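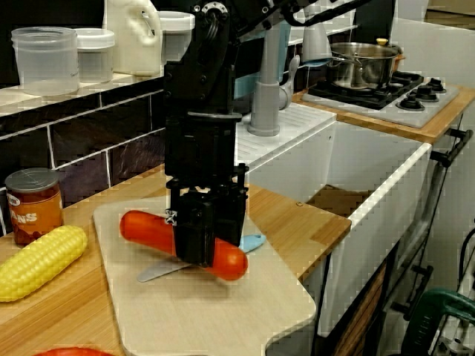

Clullcombe kitchen, counter level. Sausage and knife on the cutting board, corn and bean can to the left, tiled backsplash behind.

January
By the Coda workshop desk

Clullcombe is a play-scale kitchen with a wooden counter, a tiled wall, a sink with a faucet, a storage shelf and a set of toy food. This page covers the counter, the wall, the sink and the open cabinet under the counter, with notes on dimensions, finish, layout and care. The gallery has 2 pictures. The notes under each heading apply to the kitchen in general unless they refer to a picture.

The kitchen was put together from stock parts and household items. Parts ordered from Vorness are listed under their Vorness names. The faucet and the cabinet went in under the Wibisono fit-out, and the job number for that work is 909. Quote the job number when asking for drawings.

Counter

The top is solid wood with a clear oil finish. The grain runs the long way and shows clearly under side light. Oil was chosen over varnish at the time of the fit-out. A varnished top of the same size was tried first and gave strong glare at the front edge, and scratches in it could not be repaired without stripping the whole surface. The oiled top can be sanded in one spot and wiped over again.

Fixing is by screws from above into the cabinet frame. The heads are set flush. Check them with a fingertip at every cleaning, since a head that has backed out will catch a cloth before it can be seen. Tighten by hand. A power driver will sink the head below the surface and leave a pit that collects crumbs of modeling clay.

Standard oil interval is twice a year. Apply with a lint-free cloth, leave it overnight and buff. Keep the oil off the tile grout, where it leaves a yellow mark that does not come out.

Cutting board

The board is a small household type, 300 mm on the long side, with rounded corners. It is real kitchenware and is slightly oversize for the counter. A smaller toy board was rejected in the first month. The sausage and the knife would not both fit on it.

In the picture at the top of the page the knife lies under the sausage, pale gray blade toward the lower left, light blue handle out to the right. The sausage crosses the board on a diagonal.

The board is loose. It has no feet and no pad under it, and it moves when pushed from the side. A cork sheet was tested and removed. It held the board in place but raised it enough to rock on the handle side. The present rule is to set the board square to the counter at the start of a session and leave it wherever it ends up until the session is over.

Wall and shelf

The backsplash is rectangular tile in dark brown and purple tones with white grout. The grout was mixed from powder in two batches, and the second batch dried a little whiter. The difference shows only in daylight. Grout was sealed once, after a week of drying, and has not been resealed.

Above the tile runs a light wooden shelf with clear containers, a white jug and other lidded containers. All containers on this shelf are kept empty and closed. Nothing on it is part of the food set. Items are placed heaviest first against the wall bracket, and the shelf load limit is written on the underside in pencil.

Clear containers pick up dust on the lids sooner than on the sides. Wash the lids separately in warm water. Do not put them in a dishwasher, where the frosted type turns cloudy in patches and no longer matches the others.

Food set

The set is molded plastic and has been in use for two seasons. Replacement parts come from Vorness by the single piece. The inventory sheet uses short names, given below with the notes that go with them.

Sausage. Red to red-orange, glossy, rounded ends. Gloss wears off at the middle first. Replace when the worn band is wider than 40 mm.

Corn. Yellow, kernel texture all the way around. The texture holds dirt. Clean with a soft toothbrush and dish soap, rinse, and stand on end to dry.

Bean can. Paper label on a rigid body, with a lid. Never soak it. Wipe with a damp cloth and dry at once. If the label lifts at the seam, use a thin line of white glue and hold it with a rubber band for an hour.

Knife. Pale blade, light blue handle. The edge is blunt. Check the joint between blade and handle for cracks.

Plate. Round, red, glossy. Scratches do not matter for use and are not logged.

Bowl. Teal. Stack with the open side down when the kitchen is not in use.

Green can. Patterned label in light green, dark lid. Same care as the bean can.

Items missing from the sheet at the end of the day are looked for in the cabinet and behind the faucet before a replacement is ordered. Most turn up between the cushions.

Faucet and sink

The faucet is a gray toy unit with a tall curved spout and one lever. It has no water connection. The base is held by a nut from below, reached through the cabinet opening. The lever has a stop at each end of its travel and a light friction washer in the middle. When the lever starts to drop under its own weight, change the washer. Do not tighten the nut to make up for it, as this turns the whole spout off center.

The spout swings. It is left pointing over the basin at close, and it should clear the end of the cutting board in that position. If it does not, move the board.

The basin is a plain plastic bin. It lifts straight out for washing. A raised lip along the top takes the weight, so the bin should not be filled with anything heavier than the food set. The ridged drainboard beside it is white and shows marks early. Wipe along the grooves, never across them. A cotton swab is the right tool for the ends of the grooves, where soap dries into a gray film.

Earlier versions of the kitchen used a white insert that sat below the counter line. It was harder to remove, and small items slid under its edge. The insert is kept in storage with the spare faucet parts.

Layout from the side

Picture two takes in the counter, the sink and the space underneath. The board is on a diagonal, its right corner slightly over the front edge of the counter. The red plate and the corn are behind it, with the bean can beyond the corn. In the open white cabinet are the teal bowl on its side, the green can, and an orange and white piece from the food set, all on brown padded cushions.
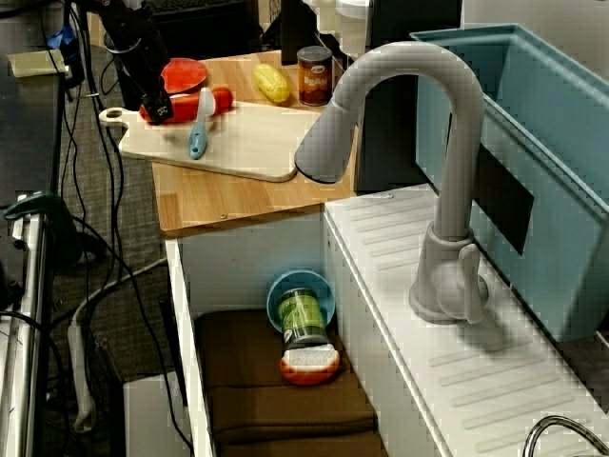
Cabinet

The cabinet is an open frame, painted white, with no doors. Doors were drawn in the first Wibisono plan and left out. With doors fitted, the lower space could be reached only from directly in front, and the hinge side was lost for storage.

Paint is satin enamel, two coats over primer. Touch up from the small can marked with the job number. The inside faces were painted before assembly, so any chip near a joint should be filled before painting or the joint line will show. The frame is not fixed to the floor.

The floor of the cabinet is lined with padded cushions with stitched seams. They are loose. Purpose of the lining is to cut noise and protect the molded parts when they are dropped or pushed in. Remove the cushions once a week, shake them outside, and vacuum the corners of the cabinet. Covers are surface clean only. When the padding has gone flat along the front edge, turn the cushion end for end. Each cushion can be turned once, after which it is replaced.

Nothing tall is stored standing up in the cabinet. Cans are allowed to lie down. The bowl may go in at any angle.

Reset order

1. Lift everything out of the cabinet and the basin and place it on the counter.
2. Check the pieces against the inventory sheet.
3. Wipe the counter, then the drainboard, then the faucet.
4. Put back the cushions, seams running side to side.
5. Return the bowl and the green can to the cabinet.
6. Set the board, with the knife on it and the handle toward the sink.
7. Place the plate, the corn and the bean can along the back of the counter.
8. Swing the spout over the basin and set the lever down.

Open items

Second bottle of counter oil is on order.
Grout to be checked behind the faucet base.
Spare friction washers are down to the last pair. The Vorness part is out of stock until spring, and a nylon washer from a hardware store fits if the inner edge is filed.
Shelf bracket on the sink side to be leveled on Tuesday.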